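The Long Goodbye of the Office Chair

How one small-town repair shop makes a living from the things we sit on and swear at 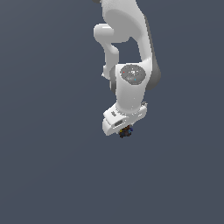 Illustration: Vostier

Maricruz Aguirre can tell how you feel about your job by looking at the arms of your chair. The left pad worn through to the foam means a phone leaner. Both pads chewed along the front edge means a person who grips. She has seen teeth marks, and she doesn't ask.

Her shop sits at the cheap end of Main Street in Vevirdale, between a place that sells vacuum bags and a place that used to. She fixes office chairs. She will look at a bar stool if you beg, and she once reupholstered a dentist's waiting room in a green she still regrets, but the sign says CHAIRS and most of the work rolls in on five casters.

The trouble with most of it is the gas cylinder, the pump under the seat that lets you go up and down. When it fails you sink. You sink slowly, over the course of a morning, until by lunch your chin is level with the keyboard and your coworkers are being kind about it. People live with this for years. One customer, an accountant, had been sitting on two volumes of the state tax code and said he'd gotten used to the view.

A new cylinder costs 37 dollars at Aguirre's counter, and she puts it in while you wait. The old one comes off with a pipe wrench and some language. "People bring me a chair they paid six hundred for and ask if it's worth saving," she says. "Then they tell me they were going to buy a ninety-dollar one instead. I let them hear themselves say it."

Her competition is the curb. Every July the college across the river empties its offices and the chairs come out in herds, tilted against the dumpsters with a sheet of paper taped to each that says FREE or BROKEN or, on one memorable occasion, SORRY. Leopoldo Pacheco, who taught high school shop for 30 years and now works Aguirre's back bench, drives the route at six in the morning in a van he calls Stan. He is picky. Mesh backs he takes, fake leather he leaves for the rain.

"Fake leather peels," Pacheco says. "You get up for a meeting and you're wearing it."

His great love is the Brakmont, a heavy steel-based desk chair that went out of production before most of his former students were born. It has one lever. It tilts back with a groan like a ferry docking. A modern chair may have seven or eight controls, and Pacheco's view is that the average owner discovers two of them, one by accident and at some speed.

I brought in my own chair, partly for research and mostly for the squeak. Aguirre flipped it over on the bench and went quiet in the way mechanics do. There was a hair tie wound around one caster, along with what she identified as carpet, a different carpet, and a staple. The squeak was a loose bolt. She tightened it, charged me nothing, and gave the armrests a long look.

"Deadlines?" she said.

I bought the Brakmont by the door. It weighs as much as a calf and has left a dent in my floor, and when I lean back in it the dog leaves the room.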